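Budget for the Bin, Too
By Ghada Nimri

Every July I help small companies plan their equipment spending for the next year, and every July somebody shows me a quote for a robot arm and asks if the price is fair. It usually is. The trouble is in the rest of the spreadsheet, where there are often no other lines at all.

Nestik, a returns sorter I worked with, had budgeted for an arm and a gripper. When we went through what the cell would need before it picked a single item, we added 276 hours of staff time and $2,482 in small parts. Clamps, cable clips, rail, spare fingers, screws. None of it had been in the plan.

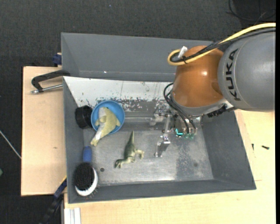 A KUKA arm working over a metal bin, with a toy dinosaur, a hairbrush and a plush toy among the items.

Picking mixed goods is hard on a budget for a simple reason. A plush toy and a hairbrush do not want the same grip, and the finger that suits one may drop the other. Buyers test with a single product, sign, and then pay for the second and third finger design out of the maintenance account.

I would ask a vendor for four things in writing: the price of replacement fingers, the lead time, the hours of setup included, and who pays for the hours after that. Prunholm asked, and got a different total from the one on the cover page. Qaisi did not ask and had to go back to its board in the fourth month.

Some managers tell me this level of detail scares off approval. It may. I have seen smaller requests approved and then topped up twice, and the finance people remember that longer than they remember a large first number.

Put the staff hours on the first page, next to the arm.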